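**LITDALE, October 13, 2023.** The busiest kitchen in Litdale has never produced a meal. It has a granite island, a plate with something on it, a framed painting of great gloom, and a robot that has been picking up the same white cup since the middle of August.

The kitchen exists only on the servers of Cindale, a small robotics firm on the second floor of the old seed exchange. Its employees put on headsets, take hold of a pair of hand controllers and steer a simulated two-armed robot through household chores. Every attempt is recorded. Good ones go into the pile from which a learning system is supposed to work out, by example, what people mean when they say "clear the counter."

As of this week the pile stands at 697 accepted demonstrations. Subira Shirima, who runs the collection effort, had hoped to be further along.

"We set ourselves 200 a week," she said. "Then we met the cup."

The cup, in fairness, is one of many things the operators are asked to move. The list also takes in a bottle, some utensils, a round black pan and various small containers. The cup, though, has a handle that may face any direction, and the software shuffles its position before each attempt. An operator who has finally found a comfortable way to grab it is rewarded by having it put somewhere else.

Shuffling is the point, according to Shirima. A system shown the same cup in the same place will learn to reach for that place with great confidence whether or not a cup is there. The firm found this out in the spring, with an earlier model that spent an afternoon lifting air and setting it down gently on a shelf.

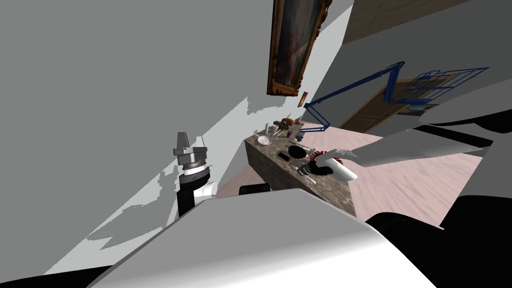

*The right gripper with the white cup over the simulated kitchen island at Cindale. The left one is empty.*

Each operator works a shift of 2 hours, by general agreement the limit of what the wrists and temper will bear. Flynn Dunstan, a former line cook, was hired in part for his experience in kitchens. He has found it of limited use.

"In a restaurant you'd use your whole hand," Dunstan said. "Now I've got two fingers and a forearm that thinks it's a crane. I dropped a plate eleven times on my first day. The nice thing is you hit reset and it's back. I'd have kept my last job if they had that."

Dropped plates do not go to waste. Failed attempts are labeled and stored separately, and Tadeusz Jakubowski, who reviews the recordings, believes they may turn out to be the more valuable set. He watches every one at double speed and tags the moment where things went wrong. His tags began as a tidy list of six. There are now 31, among them "early release," "pan nudge," "elbow" and "gave up."

Jakubowski also decides what counts as success, a question that has taken up more meetings than the robot has. A cup set upright on its mark passes. A cup set upright near its mark passes if he is in a good mood, which the firm concedes is hard to write down. Last month he and Dunstan argued for most of a lunch over a cup that landed, rolled, and came to rest exactly where it was meant to go. It was rejected. Dunstan still brings it up.

Style is another difficulty. The learning system copies what it is shown, including habits no operator knew they had. Ruby-Lee Tipoki, who is left-handed, was responsible for most of the early recordings, and for several weeks the model reached across its own chest for anything to its right. Tipoki has since been asked to alternate. She also pauses before letting go of things, and the model now pauses too.

"It's a little flattering," Tipoki said. "My kids have never copied anything I do."

The room itself came with the simulation package, painting included. Bevan Ngata, who maintains the software, has been asked more than once to replace the picture with something cheerful. He has declined on the grounds that changing the background halfway through would muddy the comparison between early and late recordings. He has promised to swap out the walls, the floor and the art in the next round, when the aim will be to teach the robot that a kitchen is still a kitchen after redecorating.

Whether any of this carries over to physical cups is a question for later. Cindale plans to run its first trials on real hardware in November, in a test kitchen leased from Trekholm, the cabinet maker across the parking lot. Shirima has ordered a case of inexpensive white cups for the occasion and declined to say how many she expects to bring home.

Until then the firm wants more hands. It is taking on four part-time operators, no robotics background required, and applicants are asked to come in for a short tryout at the controls. The task is to pick up the cup and put it on the plate. More than 200 people have asked for a slot, Shirima said, and the first few dozen have been through.

Nine managed it. One of them, a retired piano tuner, did it on the first attempt and wanted to know if there was a harder one.

Tryouts continue through the end of the month at the Cindale office. Use the side entrance. The front door sticks.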